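We use cookies to improve your experience on this site. By continuing to browse, you accept our cookie policy.

3 min read

Zastside Opens Carton and Packaging Reuse Program to Households

MELNYK, April – Zastside, a household sorting and reuse service, is opening its carton and packaging program to all households in Melnyk and Zadov. The program has been running with a smaller group of homes and will now take sign-ups from anyone living in either town.

Households that join receive a plain printed guide and a monthly pickup. They are asked to keep one shallow box on a table or counter and use it for the small things that pile up during the week, such as gift items, soft toys, artificial flowers, wrappers and clear packaging. Food and drink cartons are kept next to the box and handled separately.

"Most people already have a box," said Noémie Turcotte, program manager at Zastside. "It came with something else in it and they kept it. We are asking them to give it a job for a month and then let us come and get what they don't want."

Zastside does not sell or supply containers. During the first stage of the program, 288 households took part using boxes they had at home. Grocery and baby food boxes with side hand holes were the most common choice because they are easy to carry to the door.

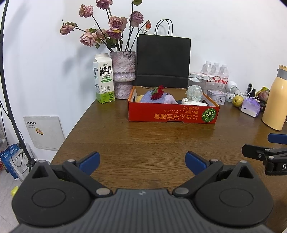

A red cardboard box holding plush items, an artificial flower and packaging, with a milk carton beside it.

At pickup, the contents are sorted into two groups. Toys, decorations and other items in good condition go to the Zastside exchange room in Melnyk, where members can take them home at no charge. Wrappers and plastic packaging are separated by type and sent on to a processor. Anything that cannot be used or recycled is recorded, and members get a short note with their next pickup telling them what it was.

Milk and juice cartons are the one item members are asked to prepare ahead of time. They should be emptied, rinsed and left to drain with the top open. Cartons with liquid in them will be left behind.

"The cartons were our biggest problem at the start – one that is half full can spoil a whole load," said Vernon Penner, who runs the sorting floor. "We rewrote that page of the guide and it got a lot better."

The guide was written by Huệ Đoàn and Lorena Orellana and is five pages long. It includes a page for homes with young children on sorting toys, with advice on checking seams and on washing plush before it is given away.

Membership costs $5 a month. The fee is waived for the first 100 households that sign up in Zadov, where pickups have not been offered before. Zastside has room for 800 households in total and will keep a waiting list once those places are filled.

Sign-up forms are available at the Melnyk exchange room and by mail on request. Pickups for new members begin the month after they register.

Media contact: Wiesława Nowicki, Zastside

Get Zastside news in your inbox. Subscribe to our newsletter.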